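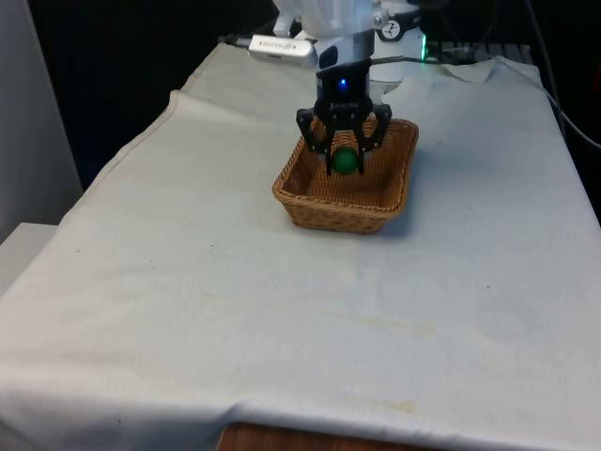 To: Brevden Allotment and Garden Society members' list
From: Orysia Maksymiv, Secretary
Date: Monday, April 8, 2024
Subject: Re: Water charges and the use of hoses

Dear members,

I write in reply to Mr Kravets, whose message to the list is quoted in part below. Several other plot holders have raised the same points with me in person, and the answers are given here for everyone.

> On the new water charge, Pylyp Kravets wrote:
> The notice on the gate says that each plot will pay the same
> amount, whatever its size. I hold a half plot on the Kirier
> side and do not own a hose. It seems hard that I should pay as
> much as a full plot with two polytunnels. Could the Society
> also say when the tap by the lower gate will be mended? It has
> been out of use since October.

The notice on the gate was worded badly and has been taken down. Half plots will pay half the charge. The full charge is £20 for the year, payable with the rent, and members who have already paid too much will have the difference taken off their next bill. 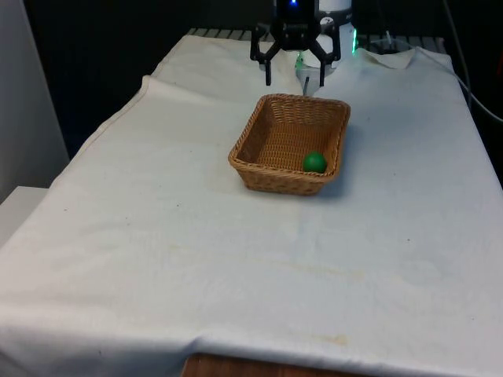 With regard to the lower tap, the supply pipe was found to have split below the path. The landlord accepts that the repair falls to the estate, and a contractor has been asked to start work on the Sydorenko Lane side. Until it is finished, members on plots 4 to 9 may draw water from the tank behind the seed store. We ask that the lid be put back each time.

Hoses may be used for filling butts and cans only. They may not be left running on beds or tied to a tap, and this applies equally to sprinklers and drip lines. The rule is in the tenancy agreement at section 7 and has not changed – we are merely asking that it be kept. Any member who finds it hard to carry water for reasons of health should write to me, and other arrangements will be made in confidence. 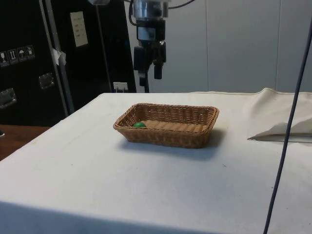
Replies and payment

Please send questions to me directly and not to the whole list. Cheques should be made out to the Society, with the plot number on the back. Members wishing to dispute a bill should do so in writing before paying it.

Yours faithfully,

Orysia Maksymiv
Secretary, Brevden Allotment and Garden Society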